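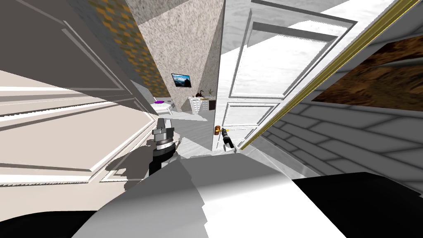

Wall television with the low white cabinet under it

Which direction to walk the Millurero loop, and is the Calier side dangerous when going down?

Asked by Rok Hodžić
Category: Trails and route planning
3 answers

Hello to all. I would like to walk the Millurero loop for the first time and I cannot decide in which direction. I have read the trail sheet from the ranger office and also two older topics on this site, but they do not agree with each other.

As I understand it, the loop starts and ends at the parking lot in Flokora. If one goes clockwise, the trail climbs slowly through the forest to the Yordanov saddle, follows the ridge to the lookout at Millurero, and then drops very steeply on the Calier side, back to the river and the road. If one goes counterclockwise, the steep part comes first and the forest is the way down.

My situation is the following. I am 52 years old and in decent shape, but my left knee does not like long descents. It was operated on several years ago. Going up is no problem for me, I only become slow. I walk with two poles. My wife will come with me and she has the opposite problem: she goes down like a goat but she gets out of breath when it is steep, and she does not like to be hurried.

My questions:

1. Is the steep Calier side really so unpleasant when going down, or do people exaggerate?

2. Is there water anywhere after the saddle? The sheet shows a spring, but with a dotted symbol which is not explained in the legend.

3. The sheet says seven hours without breaks. Is this realistic for people who stop to look at things?

We have no tent and no wish to use one. We would start early, at 6 in the morning if it is needed. We can also leave it for another season if you think that it is too much for us. I tried the trail in January once, only the first part, and turned back in the forest when the snow reached above my boots, so I know the beginning a little.

Thank you in advance, and please excuse my English if something is not clear.

Answer 1, marked as best by the asker
Fadime Toprak

Your question is clear, and your English is fine. Mine is also not from birth, so we will understand each other.

I have walked this loop in both directions, and with your knee I would go counterclockwise, up on the Calier side and down through the forest. People do not exaggerate. The trail on that side was made by people who carried things up to the pasture, and they were not interested in switchbacks. There are only four proper ones, all near the bottom. After them it goes almost straight up beside the gully, with high steps made of roots and stone. When you go up, you use your hands a little and it is even pleasant. When you go down, every step is a small jump, and the poles are too short for the highest ones unless you stop and lengthen them. I did it once in this direction with healthy knees and the next morning I held the railing on the stairs.

The worst piece is in the middle, where the trail crosses loose stones for 80 yards. It is not dangerous in the sense of falling far. The stones roll under the foot, and you cannot see well where the trail continues on the other side. Look for a dead pine with a band of yellow paint. When you are going up, the pine is directly in front of you. When you are coming down, it is behind your back and you have to look instead for a pile of stones, which looks the same as all the other stones.
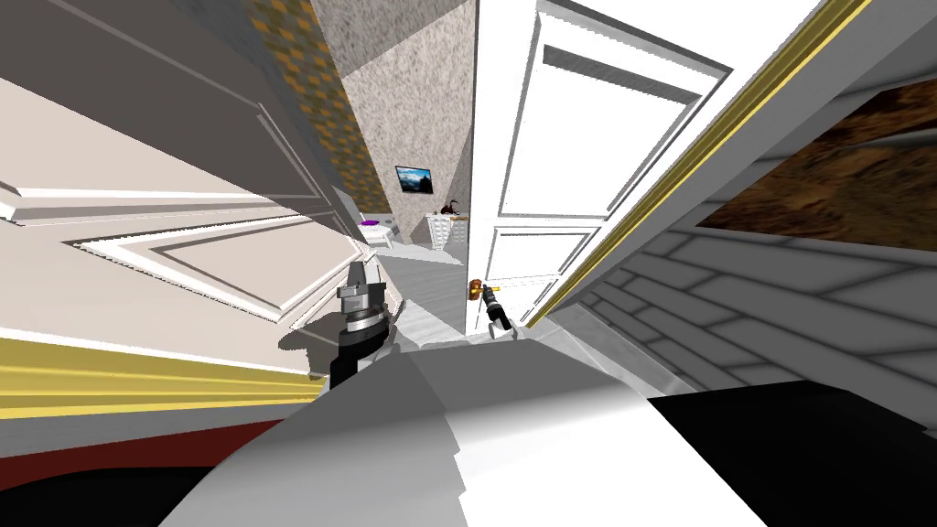
After the stones it becomes easier, although it stays steep until you leave the trees. Your wife should go first in this part. I say this from experience with my sister, who has the same kind of breathing. If the slower person is in front, then there is no hurry, and nobody has to stand and wait and get cold. There is a flat place with a bench made from half a log, and this is where we always eat the first time. From the bench to the lookout it is only 300 feet more of climbing, and the trail is wide there.

For the water: the dotted symbol means that the spring is seasonal. I asked about it at the ranger office. It lies below the ridge on the north side, 200 yards down from the main trail, and there is no sign, only a path in the grass. I have found it full, I have found it as a wet spot with flies, and once I did not find it at all. So please do not plan with it. Take all your water from Flokora. The faucet by the parking lot is turned off in the cold months, so fill the bottles at home if you are not sure. The river at the bottom has cows above it, I would not drink from there without a filter.

For the time: the seven hours on the sheet are correct for clockwise. In the other direction I needed a little more on the way up and less on the way down, and in the end it was nearly the same. With stops you should think of nine. Starting at 6 is good, and it has another advantage — the Calier side is in the shade until late in the morning, so your wife will not have the sun on her back in the steep part.

The descent from the Yordanov saddle is long, but it is soft. Most of it is needles and earth. There are two places where the trail divides, and both times you keep left when going down. The right branch at the second one also arrives in the valley, but on the wrong side of the river, and the footbridge there was still missing the last time I passed.

One more thing about the knee. If it begins to hurt already on the way up, turn around before the loose stones and not after. Up to that point the way back is short, and after it you really should continue over the top.

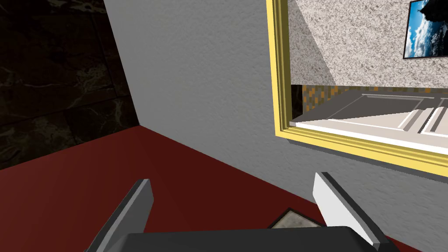

Two-finger gripper over the dark red floor

Answer 2
trailmix_otto

Clockwise. Always clockwise. View is better and you get the boring forest done first. Calier side is steep but just go slow, take some ibuprofen. Me and my buddies did it in five and a half hours with lunch.

Comment on answer 2, from Fadime Toprak

I do not agree about the ibuprofen. If the knee is operated, it is better to feel what it says to you on such a descent. About the view I agree, clockwise you have the valley in front of you along the ridge. In the other direction you have to turn around sometimes.

Comment on answer 2, from trailmix_otto

fair enough. didn't see the part about the operation

Answer 3
greta_on_foot

You can also leave out the loop completely. Go up through the forest to the Yordanov saddle, along the ridge to the lookout, and come back the same way. It is longer in distance, but you never touch the steep side. My father does it like this every year and he is older than you. The only disadvantage is that you see the forest two times.

If you have two cars it does not help, by the way. The pullout at the bottom of Calier has space for three cars and it is usually full of people who are fishing.

Comment from the asker, Rok Hodžić

Thank you to everybody. We have decided for counterclockwise as Fadime describes, with my wife in front. If she does not feel well at the bench, we will stop there and think again. I did not know that the dotted symbol means seasonal, perhaps somebody could ask the ranger office to put it in the legend.

One small question remains for Fadime: is the yellow band on the pine at the height of the eyes, or higher? I am asking because on other trails in this area the paint is sometimes near the ground and one walks past it.

Comment from Fadime Toprak

Higher than the eyes, on the side which looks down the valley. The paint is old, but in the morning light I could see it from the beginning of the stones. There is also a second, thinner pine with a band, a little above it — go to the thick one first.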